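Household Textiles, Unit 2: Sorting and Folding Knitted Garments
Course handout, Larlow College
Read before the July practical. Bring the Carnach workbook, open at page 59.

1. Work surface

Use a long, flat table with a plain top. A white top shows lint and specks clearly, so wipe it down before the first garment and again when the fibre type changes. Patterned covers hide the outline of a hem and should be taken off. The table height should let the folder reach the far edge of a shirt with the elbows slightly bent.

2. Condition on arrival

Garments from the drum are seldom flat. Jersey in particular gathers into a heap, with the hem and sleeves caught inside the body. Record the condition before handling, using the codes in the workbook: F (flat), P (part folded), C (crumpled). Do not guess at garment type while the item is still coded C; enter 'cloth' and the colour, and complete the line once it has been opened.
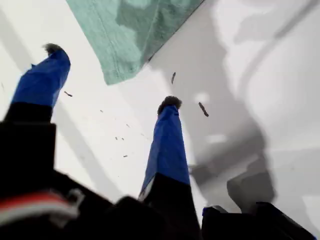
Fig. 1. Green cloth, code C, on a plain white surface.

3. Opening out

Find an edge first. Any finished edge will do, though a hem is quicker to follow than a neckline. Run it between finger and thumb until a seam is reached, then lift. Gravity does most of the work – shaking is needed only where the cloth has doubled on itself. Lay the garment down with the collar away from you and the hem straight across.

Sleeves are dealt with last. Take each one by its outer end, raise it a little clear of the table and draw it out sideways until the shoulder lies smooth. Pulling at the armhole stretches the rib and leaves a ripple across the chest.

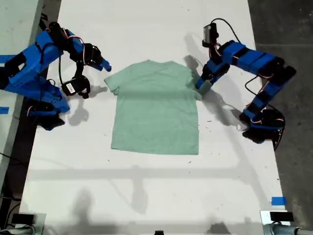 Soft wrinkles in the body may be left at this stage. A crease running across the body is usually an old fold line and will not come out by hand. Smooth from the centre towards the side seams, with the palm flat, and stop when the cloth no longer moves.

4. Folding

The Laaksonen fold is used throughout this unit. Turn one side in to a line a third of the way across, lay the sleeve back on itself, repeat on the other side, then bring the hem up to the collar in two turns. Heavier knits take the Vastard fold, covered in Unit 3.

5. Recording

Enter the final code, the fold used and any faults on sheet 581. Blank lines are returned unmarked.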